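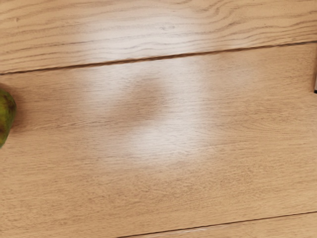

Nendora: wrist view gallery

Nendora is the simulation and replay tool we use to develop the perception and planning code for tabletop picking. The notes on this page cover the wrist view, meaning the rendered image from the camera mounted near the tool. They are kept by Anel Shezi and Vy Trịnh and apply to the current branch of the renderer and the Skilov detector.

Wrist view, oak surface, green pear at the left border
Only a narrow strip of the fruit's right side is inside the view. The detector is expected to return a partial box touching the border and to set the truncation flag. It must not extrapolate a full outline. The planner treats a truncated box as a request to move the camera and will not propose a grasp from it.

Surface
The planks have visible grain, tightly rippled on the upper board and finer on the middle one. Earlier builds used a flat grey plane, on which segmentation scores were high and told us very little. Grain and seams give the edge filter something to reject. The two long seams are the usual source of false line features. Lucian Lazăr's filter drops any line that continues across most of the view with no change in depth.

Reflection
Left of centre there is a broad patch of glare with a darker rounded blotch inside it. Both have soft edges. The first Skilov model proposed an object at blotches of this type, with enough confidence to pass the threshold. The present one compares the proposal with the depth channel and discards it if the region is coplanar with the table. Lowering the light intensity would also remove the proposal, but we keep the lighting as it is for regression runs.

Contact shadow
The faint shadow to the right of the pear follows its contour. Mask boundaries used to drift outwards into it by several pixels. The boundary term in the loss was changed in September and the drift is now within tolerance on all pear and apple assets. Limes have not been rechecked.

Right border
A small dark mark sits where the upper seam approaches the edge. Regions of this size fall below the minimum area and are logged as unknown, with no class. The search routine may use an unknown region as a hint when choosing the next viewpoint. It may not use one as a target.

Search behaviour
With a truncated target on the left, the routine rotates the wrist towards that side in steps of 11 degrees until the box clears the border, then requests a new plan. It gives up after 2 full sweeps and returns to the home pose. Sixten Berge has a version that estimates the required angle from the curvature of the visible edge. It is faster on round fruit and less reliable on pears, so it stays behind a switch.

Regression set
The set holds 391 rendered views, of which 122 contain a truncated object. It runs every Saturday against the main branch. A change is held back if any truncated view produces a grasp proposal, whatever the average score.

Known problems
Reflections are computed per view, so the glare shifts between consecutive steps and the tracker occasionally reports motion on a static table. Thịnh Đồng is working on this in the Berhe module. Until it is merged, run the tracker with the static surface option switched on.

Views can be replayed from the Nendora viewer by selecting the run, then the step number. Depth and mask layers are under the same menu. Masks exported before the loss change should be regenerated before they are used for comparison.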